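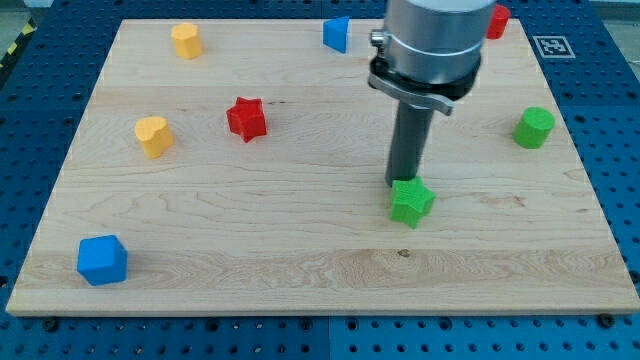 Lidby arm

The Lidby arm is a shared-workshop robot build kept at the Makano workshop, a members' tool space. It is a block-pushing and sorting setup: an arm over a bolted-down board, a set of soft shapes, and software that decides where each shape should go. Started by Shadi Boutros, later worked on mostly by Augustina Korletey. Named after the street the workshop used to be on.

Background

Boutros bought the arm secondhand with no controller. First version ran off a hobby board and a bench power supply and could only move one joint at a time. Korletey joined the following July and rewrote the motion code. The two disagreed for a while over whether to fit a gripper. The gripper side lost, mainly on cost, and the build has used a plain straight tool ever since.

Total spend on parts is given in the workshop log as 1,488 dollars, not counting the arm. The largest single item was the table.

Construction

Table. Blue perforated metal, regular grid of round holes. Anything can be moved and bolted back in the same spot, the main reason it was picked. Before this the arm stood on a kitchen worktop offcut that flexed whenever the arm sped up, and no calibration lasted more than an evening.

Board. Maple, laid flat on the table and held with black bolts along the front edge. Front corners rounded over. The grain is quite strong in places, with a swirly band across the front part and a small dark knot, and early versions of the vision code read the knot as an object. Fixed by taking a picture of the bare board first and subtracting it. Painting the board white was proposed twice and turned down twice (glare).

Tool. A long dark gray cylinder pointing straight down, carried in a silver metal clamp bracket under the black mounting ring at the wrist. The bracket was the third try. The first was printed and cracked, the second was aluminum but held the tool slightly off vertical, so that pushes drifted to one side. Tool height is set with a feeler gauge before each session. Too low and it scores the wood.

Marker. A square black and white fiducial marker on the table just off the right side of the board. Gives the camera a fixed reference. If it gets bumped everything has to be re-measured, see Calibration.

Blocks

Simple shapes in plain colors: hearts, stars, cylinders, a cube and a wedge type piece. Hearts are yellow. Stars and cylinders come in red and green, cube and wedge are blue. Color alone is therefore not enough to tell pieces apart and the software has to look at outline as well. Hearts are used standing up, stars lying flat.

Stars are the hardest to push. The tool tends to catch between two points and then the whole piece turns. Korletey's notes recommend coming in at an inside corner on purpose and steering from there, which works better than pushing on a tip. Cylinders stood on end are easy at low speed and fall over at high speed. The cube is the usual first test piece for new members.

Software

Control program is called Awwad. It does three jobs, finding the blocks, picking a push, sending the move. A seperate program, Jondia, replays saved sessions on a laptop so people can work on the planner without booking the arm. Both are kept on the workshop's own server.

Pushes are short. After each one the arm lifts, the camera looks again and a new push is worked out. Slow, but errors don't pile up. Long continuous pushes were tried and dropped.

Calibration

Done at the start of a session and after any change to the tool. The arm touches 7 points on the board and the program fits the camera view to them. Takes 20 minutes if nothing goes wrong. Clamp screw should be checked before starting, not after.

Use

Open to members who have done the arm induction. Sessions are booked on the sheet by the door. Rules are short: one person at the stop button, hands off the board while the arm is powered, blocks back in the tub. Yellow and black striping marks where to stand.

On 14th August Korletey logged the 1,000th push with the current tool. Boutros has since moved to the workshop's laser cutter rebuild but still looks after the wiring.

Known problems

Cable to the wrist rubs at full reach. Vision is poor in late afternoon sun, blinds needed. Pieces near the far edge of the board can be hidden behind the arm, so it has to back off before the camera can find them, and Awwad doesn't allways wait long enough. Workaround is to raise the settle time in the config file.

See also: Makano workshop, Jondia (replay tool), Planar pushing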